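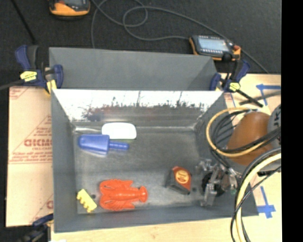

Posted by Benvinda Barros in Bench Notes, September

Setting up a two-bin picking bench you can trust

I've been setting up pick benches at Nzioka for a while now, and the question I get most from new people is why I'm so fussy before the arm is even switched on. Fair enough! So I've written up how I do it, from clamps to logbook. You'll want your bins, bar clamps, coloured tape, a marker and a free morning.

Clamp first, teach later

Put the two bins rim to rim and clamp them where they meet. Then clamp the outside corners, keeping the bars away from the side the arm comes in from. Give each bin a decent shove with your palm. If it moves, start over, and don't teach a single pose until it doesn't. I once taught 66 poses on a bin that was creeping and had to bin the lot (sorry).

Scuffs on the floor of a metal bin are fine. What you do want to watch is shine - our front bin has a far wall that goes nearly white under the lights, and a pale object lying near it loses most of its surface detail. Check your exposure with the lightest thing you own, in the back corner, before you blame the software.

Tape the table

Mark the corners in tape that stands out from the table. We use blue on light wood. The rule from Lionel Hamel, who looks after safety for us, is that tape gets replaced when an edge lifts, and you re-measure when you replace it. Don't just stick the new bit over the old bit.

Pick a mixed set

Five objects is plenty to begin with. Ours has a plastic lobster, a tape measure and a little yellow block in it, and the lobster is my favourite by miles because the claws and legs give the fingers such odd shapes to deal with. Go for a mix of colours and outlines, and spread things out so there's some bare floor between them.

Dress the cables

Loops near the wrist need enough slack for the full turn and not so much that they snag on a bin wall. Jog the arm slowly to all four corners of both bins and watch the cables, not the gripper. Clotilde Baudry does this with me, one of us on the controls and one with a hand at the stop.

Who holds the pendant

One person drives, and everyone else keeps their hands off the table. If you need to reach in and straighten an object, say so out loud, wait for the stop, then reach. No exceptions for quick ones.

Write it down

Log the clamp check, the tape check and the object set at the start of every run. We got to 292 runs on the Rokport job with the same sheet, and I could still tell you which ones had a fresh bit of tape. If your site has its own risk assessment, that wins over anything on this page.

Next month I'll do gripper finger wear, if Abbas lets me have his old sets.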